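How do I get a painted tabletop to stop feeling tacky?
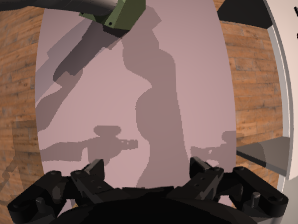

Pale pink, matte, seen from straight above.

Fares Sabbagh
Posted 17/06/2021

I painted an old kitchen table pale pink, which was my daughter's choice and which I have made my peace with. Two coats of leftover wall paint, nicely matte. It has had 8 days to dry. Plates still stick to it a little, and my newspaper left part of the weather forecast behind. Do I wait, seal it, or start over? I'd like to avoid starting over — sanding the legs took most of my goodwill.

Grelter

Wall paint is made for walls, and people seldom eat off those. Many latex paints take a month or so to harden all the way, longer if the room is damp. Put it somewhere warm with a fan going and keep everything off it. Then press a thumb down hard in a corner. If it grabs, wait another week. Once it's hard, scuff lightly with 220 grit, wipe off the dust and brush on three thin coats of water-based polycrylic in matte. Skip the oil-based stuff unless you want your pink to turn salmon.

If it was glossy before you painted and you didn't sand or prime, waiting may not help. Try a fingernail on the underside of the edge. If it peels like a sticker, I'm sorry about your goodwill.

Prescombe246

tablecloth

Ghanem

Agree with the first reply, except I'd let it sit the full month no matter what your thumb says. I sealed a desk too early and it stayed gummy until September. Baby powder helps with the sticking for a day or two, but wash it all off before you seal.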